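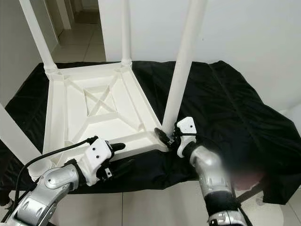
Buy the table with the screw-in legs, Veronika Kozma told me when I asked about seating for the garden sale, because push-in ones wander off in the grass. Too late — I'd already ordered the Marino, the small white plastic one, and it seems plenty of you have as well! Fidero, the shop by the bus station, sold out of them in five days and says the next delivery is due in September.

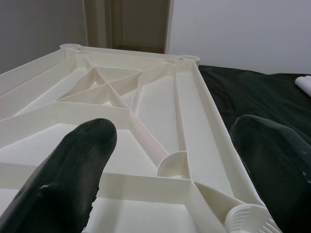
It's a light little thing and I carried mine home under one arm, legs in a bag (700 metres, uphill, and I did stop once). I'd put a cloth down before you turn it over, as the top marks easily. Push each leg well into its corner and give it a twist. Cor Geerts is lending us eight more for the sale, so if you fancy a morning of putting tables together, come to the side gate at 7 and bring a mug.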